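Chapter 7
Talking to the Press: Access, Attribution, and the Record

Gwawr Jarman was in her second year at the Watkins Courier when the mayor's office called her back. She had left five messages about a contract the city had signed with Kosus, a company that supplied parking meters. Her story was already edited and set to run the next morning. The mayor now wanted to talk, and his press secretary had one condition: the whole conversation would be on background.

Jarman had not agreed to anything when the mayor came on the line and started speaking. He told her the contract had been approved before anyone on his staff had read the final version. Then he said she could not use that.

Could she? Reporters and officials argue over this question often, and the answer depends on what each side said and when they said it. This chapter looks at how public officials and reporters deal with each other, and at the rules, mostly unwritten, that both sides claim to follow.

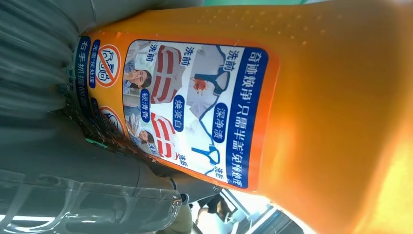
Most of these rules have no force of law. An official who speaks "off the record" is relying on a promise, and a promise needs two people. If the reporter has not accepted the terms, many editors will say there are no terms. Officials tend to see it differently. They may believe that the words "this is off the record" settle the matter, even when they come at the end of a sentence.

Four terms come up throughout the chapter.

On the record. Everything said may be quoted and the speaker may be named.

On background. The words may be used, but the speaker is identified only in a general way, such as "a city official." The exact description should be agreed on in advance.

On deep background. The information may be used with no source given at all.

Off the record. The information may not be published. Some newsrooms allow a reporter to confirm it with someone else - others do not.

These definitions vary from one newsroom to the next. When researchers at the Ustudard Center asked 167 reporters to define "on background," they got answers that could not all be true at once. The press officers in the same study did no better. For this reason, the habit of spelling out terms at the start of a call matters more than the label.

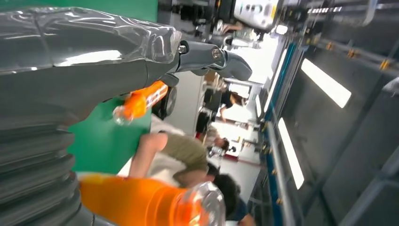 Figure 7.1 Gray robot arm in a clear plastic cover, with orange gripper fingers.

Late access is a separate problem. An official who ignores a reporter for weeks and then calls the night before publication may have a real wish to be heard. The call may also be meant to slow the story down, or to find out what is in it. Jarman's editor gave the mayor 60 minutes to answer written questions on the record. He answered two of them. The story ran with his replies and with a line saying how many times the paper had tried to reach him. It did not include the remark from the phone call, which Jarman later confirmed through a 706-page file released by the city clerk in September.

Recording raises further questions. In some states one person on a call may record it without telling the other. In other states everyone must agree. Section 7.3 covers these laws, along with what happens when the two callers are in different states.

As you read, keep the Jarman case in mind. We return to it in Section 7.4, where her notes from the call are set beside the account given by the mayor's press secretary.

Key terms: attribution, background, consent, embargo, leak, on the record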